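Notebook – tabletop storage, sorting and labels
May 31, 2022
Bench 2, Salazar room

Carried over from March: the tabletop setup still has no fixed rule for what goes where, and every session starts with somebody putting things back from memory. Today was for writing the rule down and trying it once.

Starting condition

Table cleared to one side, cloth wipe, let dry 10 minutes. Books, plush toys and small loose items all in the Iro crate, mixed. Curtains left drawn. Daylight on the beige top gives enough glare to make the pale covers hard to tell apart, and that cost time in the last run.

Sorting

Three groups: flat, soft, small. Flat means books and anything else that stacks. Soft means plush. Small goes in the Ako tray and does not sit on the table between runs.

Books are stacked flat, largest at the bottom, spines the same way. I tried them upright first. Thin covers lean and then slide, and without a bookend they do not stay put for a full session. Flat is slower to search but it stays where it is left. Limit of seven per stack; above that the lower ones are a nuisance to pull.

Edges do not need to be squared. I spent too long on this in the first pass. A small offset between covers makes it easier to get a finger under the top one.

Placement against the white panel

Stack goes left of the panel, close to its base, with clear tabletop in front. Plush goes by the bottom right corner. Tried the reverse as well. With the books on the right they were in the way of the hand each time the black handle was used, so left it is.

The stickers on the panel are useful as height references and I have started using them that way in the notes: "butterfly" for the lower gray one, "backpack" for the one above it. Please do not move or peel them. If one comes off, write it here.

Layout as used for run 21, pastel pink and lavender cover on top, pale blue and white ones under it:
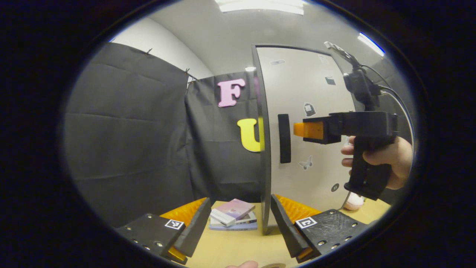

Labels

Forkitell paper labels, 300 to the roll, one per group. Written in pencil – the marker bled through on two of them. Label goes on the crate or tray, never on a book cover. The adhesive lifts print from the coated covers, tested on a scrap jacket with the label left on overnight.

Light covers are logged by main color plus one feature (heart, stripe, plain). Color alone was not enough, there are too many pale ones.

Timing

Full reset from mixed crate to finished layout: 10 minutes on the first try, 7 on the second. Most of the difference was skipping the edge squaring. Books took longer than soft and small combined in both tries.

Open items

Spare Ako tray has a split corner. Use the other one.
Check whether a shorter stack is easier to reach from the seated side.
Crate lid does not close with the largest plush inside. Either store it separately or find a deeper crate.
Copy the sorting rule onto a card and tape it inside the crate lid.
Reorder labels when the current roll runs out, same size.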